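Concert Filming and the Duty of the Venue

The question of whether audiences should be permitted to film live performances has been treated for too long as a matter of manners. Venues print a polite request on the ticket, an announcer repeats it before the lights go down, and by the second song the floor is a field of raised screens. It is the position of this essay that the matter belongs to the venues themselves, and that they should settle it by policy.

The case that prompted these remarks is a modest one. In January the singer Perihan Kaplan played the Nakside, a hall with a standing floor and a small balcony. Late in the set she forgot the opening of a verse, laughed, and asked the band to begin again. The audience applauded warmly. By breakfast the following day the lapse was circulating as a clip, trimmed of the laughter and the applause, and presented as evidence that a career was in difficulty. Ms. Kaplan issued a short statement saying that she was in good health. She should not have been required to issue anything.

Performers have always made mistakes in front of paying customers. A dropped line or a late entrance was once known to those present and described by them, with varying accuracy, to their friends. The audience member who had bought a ticket also knew what surrounded the error: how long the show had run, how the room felt, what the performer did next. A clip carries none of this. It is nevertheless accepted by a great many people as the full record of an evening.

What the Present Arrangement Costs

Defenders of filming make two arguments that deserve an answer. The first is that clips are free publicity. This is true for artists who are already followed closely, and it is sometimes true for newcomers. The duo Umelex owes a good part of its touring audience to a shaky recording of one chorus, and its manager, Sizwe Pretorius, has said as much in public. Yet Mr. Pretorius has also described the duo's growing reluctance to try unfinished songs on stage. Material that would once have been tested in small rooms and quietly improved is now withheld until it is complete. The publicity is free to the artist only in the sense that no invoice arrives.

The second argument is that the ticket holder has paid and may do as he or she likes. No other part of the evening operates on this principle. Ticket holders may not smoke, may not climb onto the stage, and may not block an exit. These limits exist for the benefit of everyone in the building, and they are accepted without much complaint. A person standing behind a raised phone has paid the same price as the person holding it.

There is a third consideration, less often raised, concerning the audience at home. Much of what is now watched in the evening from the sofa is live performance in pieces, none of it longer than a minute, chosen by whoever was standing closest or was quickest to post. Viewers are entitled to something better. An authorized recording, properly mixed and released with the artist's consent, serves them far more faithfully than sixty fragments taken from sixty angles.

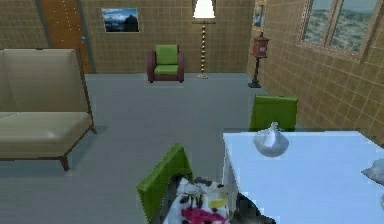
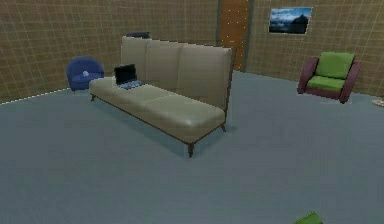

A Workable Policy

Prohibition alone is unlikely to succeed. Several halls have tried locked pouches, and the objections to them are reasonable. Parents wish to be reachable. Some patrons rely on their phones for medical reasons. Lines at the door grow longer, and staff who were hired to check tickets find themselves arguing over equipment they did not choose. Any policy that makes the first half hour of the evening unpleasant will be resented, and the resentment will fall on the performer.

The approach adopted at the Rusau Theater offers a more promising course. Under its rules, filming is allowed during the first 2 songs and is not allowed afterward. The terms appear on the ticket, on the doors, and on a card placed at each bar. Ushers give one warning. A patron who continues is asked to stand at the rear of the hall for the remainder of the show. Fadime Karaca, the theater's house manager, reports that the second step is seldom needed, and that most patrons put their phones away when the people beside them do so.

The virtue of this arrangement is that it recognizes why people film in the first place. Most wish to show that they were there. A few moments of footage will satisfy that wish completely. What follows can then be given to the room.

Three further measures would strengthen the policy. Venues should agree on common wording, so that a patron who attends one hall in spring and another in fall meets the same rule in both. Artists should be able to relax the rule for a particular show, provided that the decision is announced before tickets are sold. And promoters should commit to releasing at least one authorized recording from each tour within 30 days of its final date, at a fair price or at no charge.

The last of these will meet resistance on grounds of expense. The comedian Fahad Farooqui, who toured last year under the Pavliuk agency, met the difficulty by recording only 6 of his shows and releasing the one he thought best. He has remarked that unauthorized clips from the tour attracted little interest once the full show was available. The experience of one comedian does not settle the question for an industry, but it does suggest that the expense is manageable.

The Responsibility of the Press

Entertainment publications, this one included, have a part in the matter as well. A stumble on stage is easy to publish. It requires no interview, no travel, and very little writing. The critic Hacer Akgül has proposed that no outlet should run audience footage of a mishap without stating where in the show it occurred and what happened immediately afterward. The proposal is sound, and editors could adopt it at once without waiting for the venues to act.

Ms. Kaplan returns to the Nakside this season for a Sunday matinee. The hall has not yet announced its rules for the afternoon. It should do so before the remaining tickets go on sale, and it should print them in type large enough to read.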